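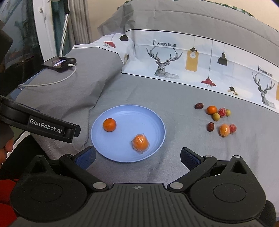
tallow_wick

Gripper shut on my finger after the stop was released. Trying to work out why

Posting this partly as a warning and partly because I don't have the answer yet.

The job is fruit onto a plate. Mandarins, dates, a few small round things, some of them in clear film. I do the demonstrations with the hand-held gripper on the table, then clean up the recordings and run them on the arm, which is a Curitz with the Plurkura two-finger gripper on the end. I have 274 demonstrations that I'm happy with. The arm side has been fine for bare fruit for weeks.

On Tuesday I was running the wrapped mandarin. The arm picked it up, carried it over to the plate, and the gripper didn't open. The arm carried on with its path and started pulling away with the fruit still held. I hit the stop button. Everything stopped as it should.

The loose end of the film had gone in behind one of the fingers. I twisted the stop button out again so that I could jog the gripper open from the pendant. Before I'd pressed anything on the pendant the gripper opened by itself, the fruit dropped, and I put my hand in to pull the film clear. Then it shut again on the end of my finger. It stayed shut until I pulled the plug.

No real damage. Sore nail and a mark. The force limit was set to 40 N and I'm glad it wasn't higher.

The log shows the open command being sent before I hit the stop. It then shows a close command after the release, and I did not send one. Has anybody seen this with a Plurkura?

pemmican2

Glad you've still got the nail.

Which controller is it on? The gripper's own box, or are you driving it through the arm's tool connector?

tallow_wick

Its own box, on a serial lead to the PC. The arm stop cuts the arm and is also wired to the enable line on the gripper box.

pemmican2

Then I'd look at the enable line first. On ours the enable only cuts the motor drive. The logic stays powered. Any command that arrives while the drive is off gets held, and when the enable comes back the box carries on from where it was. The manual does say so, in the section on wiring, where you'd only read it once.

So the open you sent was sitting there. You released the stop and it opened. That bit is the box doing what it was told. The close is probably the next thing in the list.

grommet_hill

I don't think it's that. The film is your problem. I've handled a lot of wrapped produce and film behind a finger will stall a small gripper every time. It couldn't open because it was jammed, it backed off, tried again and then lost its position. Close is what it does when it's looking for its end stop.

Either cut the film ends short before you start or don't use wrapped fruit.

tallow_wick

The wrapped ones are the reason for the work, so I can't leave them out. And trimming the ends would make it a different task from the one I recorded.

I did wonder about homing. But it only homes at power-up, as far as I know, and the power was on the whole time.

grommet_hill

Check that before you rule it out. Some of the older boxes home when the enable comes back too. I had one that did.

selvedge_

Leaving the cause aside for a minute: you released the stop and then put your hand in. That's the bit I'd fix first. It doesn't matter which of these two is right about the film. With the stop out, the machine is live.

The order should be stop in, power off at the gripper box, wait, hand in. Then clear it, hand out, power on, release the stop.

tallow_wick

I needed it open to get the film out. With the power off the fingers don't back-drive, so I'd have been pulling on it.

selvedge_

Then you pull on it, or you take the finger pads off. Pads are cheap.

pemmican2

I agree about the order but it isn't as simple as that on a Plurkura. If you take the pads off under load they can spring. I'd use the manual release screw on the back of the body. Quarter turn with a hex key and the fingers go slack. It's awkward to get at when the arm is low over the table, so it's worth parking the arm higher in your recovery routine.

ox_eye_daisy

I may have the other half of this. I had the same thing on a different arm with the same gripper and it was the playback script.

What are you using to play the recordings back? If it's the Mesten player, have a look at what it does when a gripper command isn't acknowledged. It waits 2,000 milliseconds and then sends again, and it keeps sending until it gets an answer. With the enable off the box accepts the command but doesn't send the "done" message, so the player thinks it's been ignored. You end up with several copies of the open waiting in the box, and whatever comes after them in the recording gets added on the end, because the player doesn't know about the stop at all.

tallow_wick

It is the Mesten player. I'll look tonight.

grommet_hill

That still doesn't explain why it didn't open in the first place, over the plate, before anyone had touched the stop.

ox_eye_daisy

No, it doesn't. I'd say that's a separate fault and you might well be right about the film for that one.

tallow_wick

Right. I've had the cover off and been through the log properly. Some of this is what people said and some isn't.

1. The box doesn't home on enable. I tried it with nothing in the fingers and the arm switched off. Stop in, stop out, no movement, every time.

2. The box does hold commands. I put the stop in, sent an open and then a close by hand, and took the stop out. It opened and then closed. I did it again with just a close and it closed as soon as the button came out. So pemmican2 was right.

3. The player sends again, as ox_eye_daisy said. There were 4 opens in the log that I'd read as one, because I had the log viewer set to hide repeats. That was my own setting from months back.

4. The close came from the next recording in the batch. The player had reached the end of the mandarin run while the arm was stopped and had started on the next one, which begins with the fingers open and then closes on a date. The arm didn't move because the arm was still waiting for its own reset. The gripper had no such reset, so it went ahead.

What I haven't settled is why it stayed shut over the plate at the start. I ran the wrapped mandarin again with the film ends tucked under and it let go normally. I ran it with an end sticking out towards the finger and it failed once in several goes. When it failed, the motor current went up and then the box gave up without a fault light. I'd have expected a fault light.

grommet_hill

So the film jammed it.

tallow_wick

The film jammed it, yes. The film didn't shut it on my finger.

grommet_hill

Fair enough. It wouldn't have got that far without it, though.

selvedge_

It would have got there some other way. A jam is normal and will happen again. A gripper that moves when you let the stop out is a wiring and software fault and wants fixing whether or not you ever pick up another wrapped mandarin.

Is your stop circuit the one that came with the arm or did you make it up?

tallow_wick

The arm's own, with a second pair of contacts taken to the gripper box. I bought the lead made up from Ranasinghe. They list it for that gripper. I wouldn't blame them, the lead does what the drawing says.

selvedge_

Then I'd take that second pair through a relay that drops the supply to the gripper box instead of using the enable pin. The box loses its memory and there's nothing left to play. You'll have to home it every time, which takes a few seconds. The gripper may also drop what it's holding when the supply goes, so check that first if you ever carry anything heavier than fruit.

pemmican2

It doesn't drop it. There's a brake of sorts, the screw holds it. But I'd be careful about cutting the supply while it's moving. I killed a box doing that. The better way is to leave the supply alone and have the PC watch the stop, then send a clear to the gripper before anything else is allowed.

selvedge_

I wouldn't trust a PC with that. If the PC has hung, the clear never arrives.

pemmican2

Then do both. Relay with a short delay so the fingers have stopped before the supply goes.

ox_eye_daisy

There is a setting in the player for the repeat. It's in the gripper section and it's called retry. Set it to off and make the player stop the batch on the first missing answer. It won't cure the box but it does mean there isn't a queue building up behind your back. Also turn off automatic start of the next recording while you're standing at the table.

tallow_wick

Done both of those now. The batch stops and asks for a key press before each recording. It's slower but I can live with it.

I've ordered a delay relay. Until it's in, the rule at my table is gripper box off at the wall before a hand goes anywhere near the fingers, and the release screw if something is stuck. I've parked the recovery position higher so the hex key fits.

I've also written to Plurkura about the missing fault light on the jam. No answer so far.

kilnshelf

Reading this with some interest as I've got the same gripper and the same lead. Just tried the stop in, send close, stop out test on mine with a bit of foam between the fingers. It closed on the foam.

The box was bought in October so I assume the firmware is recent.

pemmican2

Can you post the firmware number off the label? I'd like to compare it with mine.

kilnshelf

Will do when I'm back at the bench. The label is on the underside and I need to unbolt it.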